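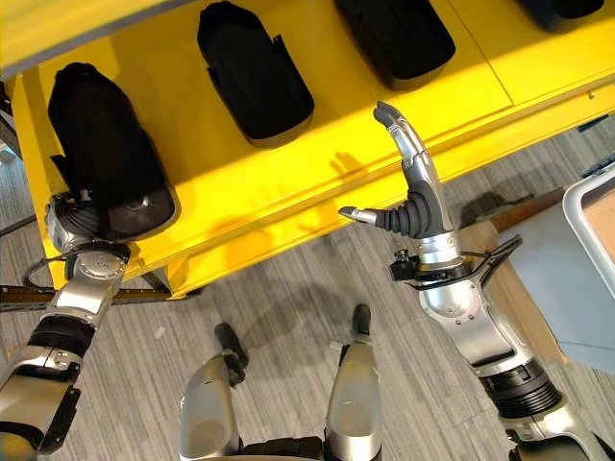
Schwarze Schuhe auf einem gelben Regal

Warum haben Schuhe eine Sohle?

Deine Füße tragen dich den ganzen Tag. Beim Gehen drückt bei jedem Schritt dein ganzes Gewicht auf einen Fuß, beim Rennen sogar ein Mehrfaches davon. Die Sohle liegt zwischen Fuß und Boden. Sie schützt vor spitzen Steinen, vor Kälte und vor Nässe.

Woraus besteht eine Sohle?

Bei den meisten Schuhen sind es mehrere Schichten. Ganz innen liegt die Innensohle, auf ihr steht dein Fuß. Bei vielen Sportschuhen folgt eine Zwischensohle aus Schaumstoff. In dem Schaum stecken winzige Luftbläschen. Trittst du auf, werden sie zusammengedrückt, danach gehen sie wieder auf. So wird der Stoß schwächer.

Ganz unten ist die Laufsohle. Sie ist oft aus Gummi, denn Gummi rutscht nicht so leicht und hält lange.

Wozu ist das Muster da?

Die Rillen und Zacken heißen Profil. Auf Waldboden drücken sich die Zacken in die Erde und geben Halt. Auf nassen Wegen kann das Wasser durch die Rillen zur Seite weg. Hallenschuhe haben meist ein flaches Profil – der Boden ist dort glatt und trocken.

Wie kommt die Sohle an den Schuh?

Früher wurde sie genäht oder genagelt, heute wird sie meistens geklebt. Uchenna Obi repariert in Plovska Schuhe. In ihrer Werkstatt stehen 12 Dosen mit verschiedenen Klebern. Für ein Paar neue Sohlen schleift sie zuerst die alten Reste ab. Dann streicht sie Kleber auf beide Teile, wartet 17 Minuten und presst sie zusammen. Im Oktober hat sie am meisten zu tun, dann holen viele Leute ihre Winterstiefel aus dem Schrank. Über 390 Paare bringt man ihr in einem Jahr.

Wann ist eine Sohle abgelaufen?

Dreh deine Schuhe einmal um. Ist das Profil an einer Stelle ganz glatt, rutschst du dort leichter aus. Oft ist das außen an der Ferse so, weil viele Menschen dort zuerst auftreten. Vergleiche auch den linken mit dem rechten Schuh – sie nutzen sich selten gleich ab.

Wörter zum Merken

Profil: das Muster unter der Laufsohle
Ferse: der hintere Teil des Fußes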